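Lindton Gripper Comparison

The Lindton gripper comparison is a series of bench trials of parallel grippers for two-arm robots, carried out at the Lindton workshop of the engineering firm Stanciu. It is known mainly for its carton tests, in which two arms hold a light paper package between them. The series was set up by Ileana Dumitrescu, and its test rules were written by Zoila Huamán. A summary was published on September 21, 2024.

Background

Stanciu builds sorting cells for small mail-order warehouses. Its earlier cells used suction cups, which worked well on sealed boxes but poorly on cartons with worn or open tops. In August the firm began looking for a finger gripper that could replace suction on both arms of a cell without a change of controller. Two models were chosen, the Trelero and the Kultel. Both are electric and both bolt to a standard wrist flange.

Grippers

The Trelero has short fingers and a stiff body. It closes quickly and reports finger position to the controller, but not force. The Kultel is longer and slower, and it has a motor current reading that can be used to estimate grip force. Its fingertips can be changed with a hex key. Fingertips cut from the same rubber sheet were used on both models in the later trials, after early results were found to depend more on the tip surface than on the gripper.

Procedure

A trial consists of one transfer. The arms approach a package from opposite sides, lift it, carry it to a container and let go. A trial counts as failed if the package drops early, turns past the allowed angle, or shows a new crease. Huamán's rules also count a stop by the controller as a failure, a point that Kultel users have disputed, as the Kultel stops more readily when its current limit is reached.

The full series came to 3,716 trials, of which 837 used printed cartons. The rest used plain boxes, pouches and tubes. Each gripper pair was run at eight closing speeds. Arm speed was held constant.

Carton handling 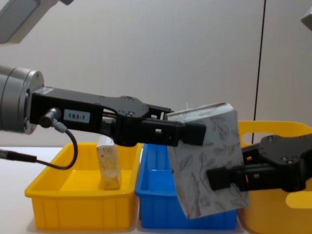
Cartons are the hardest packages in the series, as their walls bend before the fingers reach a firm grip. Pressing at the same height on both sides tends to fold the wall inward, so the rules allow the contact points to be offset. A leaf-patterned box held over a blue tray, with one black gripper near its top edge and the other low on its face, sits at a slight tilt under such a grip. Tilt of this kind is accepted up to the angle limit.

Results

The Trelero had fewer failures on plain boxes and tubes. The Kultel did better on cartons at the lower closing speeds and lost that lead at the two highest. Stanciu chose the Kultel for its carton cells and kept suction for sealed boxes. Dumitrescu has noted that the comparison did not cover wear, and that the fingertips were replaced too often to draw any conclusion about service life.

See also

Parallel gripper
Bimanual manipulation
Force control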